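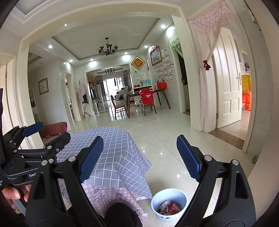 Gray and white check on the small table, pink check hanging below it

I have been back to the Akpalu three times this month and I'm going again, so consider this a fan letter to museum drawing. Last winter I bought a soft pencil and the cheapest pad in the shop and asked at the front desk if I could sit on the floor. They handed me a folding stool! There's a whole rack of them behind the coat check, and I'd been walking past it for years.

The Akpalu is the old customs building in Ornside, two floors and a basement, with a collection of 1,266 pieces, most of them works on paper. You could go through the upstairs rooms in half an hour if you did it the way I used to, which was reading every label and then glancing up to check that the picture was there. Now I pick one thing and stay with it. Twenty minutes is my minimum, and I set a timer on my phone (on vibrate, after one bad experience with the marimba ringtone in the etching room).

My first real subject was a Leokadia Kurek charcoal of a stairwell. I thought I knew it. I would have told you it had a banister running all the way up, and it doesn't, it stops halfway and your eye carries on without it. I sat there grinning at the wall. My own drawing was terrible, with a stairwell that looked like a dropped accordion, but I can still close my eyes and see exactly where Kurek pressed hard and where she let the paper do the work. 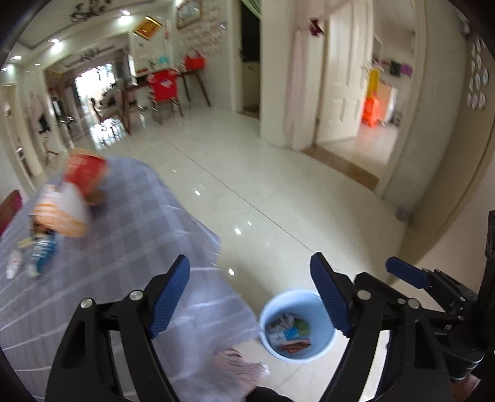
Page last changed: March, 9:40 p.m. (fixed the room number for the Kurek)

The evening group meets in the basement study room and it is my favorite thing in town. Aba Darko runs it. She used to teach ceramics and she has very little patience for erasers, so bring one if you like, but keep it in your pocket when she's on your side of the table. She takes up to 15 people and puts out whatever the print curator has let her have that night. Last time we got a set of small woodcuts by Bernice Addo, all boats, and a Severin Baumgartner lithograph of a coal yard that I would happily have slept next to. The blacks in that thing! They look soft until you try to copy one, and then you find there are four or five different blacks in there and your pencil owns one of them.

We started with fast ones, 30 seconds each, and then one long drawing for the rest of the session. I'm always better at the fast ones. I got one decent hull and a gull that might have been a hat.

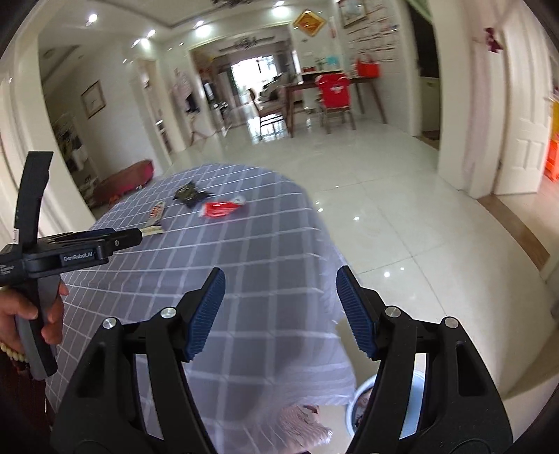 Negative space is the exercise that finally clicked for me, and I want to go on about it a bit. You leave the object alone and draw the gaps around it, and the object turns up by itself. Aba had us do it with the Addo boats, where the water between two hulls makes a shape like a boot. You can practice on nearly anything. Take the two blue pads up there, tilted toward each other with that wide gap between them: draw the gap first, then the triangular openings in the black parts underneath, and you've got most of it down before you've thought about what the thing is. Try it with chair legs too. Chair legs are wonderful.

Some practical stuff, as people have been emailing. Pencil only in the galleries, no charcoal, no pens. The stools are free but you leave a card or your keys. The upstairs room with the Kurek is room 6, and I had it down as 5 until Mansa Tetteh wrote to say she'd spent ages looking for it and ended up drawing a radiator, very nicely I should add. Mornings are quiet. After two the school groups come through and they will tell you what they think of your drawing. One boy told me my trees were "kind of brave" and I've written it inside the cover of my pad.

Next month they're changing over the downstairs rooms and the rest of the Baumgartners are coming out of storage. I've already bought another pad.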